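Participants wanted: hand-held gripper comparison, Povcombe lab

We need people who can use both hands for a couple of hours and tell us plainly when a tool is bad. The project compares two hand-held grippers, the Serkow and the Grabner, on ordinary household jobs. Both makers say that anyone can pick theirs up and work naturally within minutes. We have our doubts, and we'd like them tested by people who haven't spent a year getting used to the things.

You'll hold a gripper in each hand and work at a small table. Tasks include standing a toothbrush in a mug, moving a tube from one side to the other, folding a face cloth and putting lids on jars. Each person does 3 sessions, mostly in February, with the order of the grippers shuffled so the second one doesn't look better just from practice.

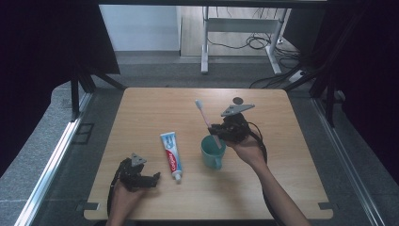 Aslak Brekke reckons the whole comparison is lopsided, as a toothbrush handle suits nearly any pair of jaws and a face cloth suits none, so whoever picks the tasks picks the winner. He may be right. The task list was set before either gripper was unpacked and it won't change partway through, but if you think a job is rigged, write it on the sheet and it goes in the report with everything else.

What we're after:

– adults with no experience of teleoperation or gripper work
– left-handers especially, as our last round had hardly any
– people comfortable with their hands and forearms being recorded
– no current wrist or shoulder injury

The grippers get heavy by the end of a session and the cables tug. You can stop whenever you like and still be paid for that session. Payment is by gift card, and parking is covered if you bring the ticket in. We can't offer work afterwards – please don't apply hoping for a job in robotics.

Neither maker is paying for this or sees the results early. Whether the recordings are any use for training an arm is a separate question, and Sum-yee Ko's group will look at it once the sessions are done.

To apply, send a short note to Domenica Tanner, Room 1703, saying which hand you write with and whether mornings or afternoons suit. Quote "Rilosholm" in the subject line or it'll end up in the wrong pile.

Last updated: February

14 shares | 2 comments

Urs Koller
Did the last round. Forearms were cooked by the end. Is there a proper break this time?

Leopold Zwahlen
Will you publish the failed attempts as well? Success rates by themselves don't tell me much.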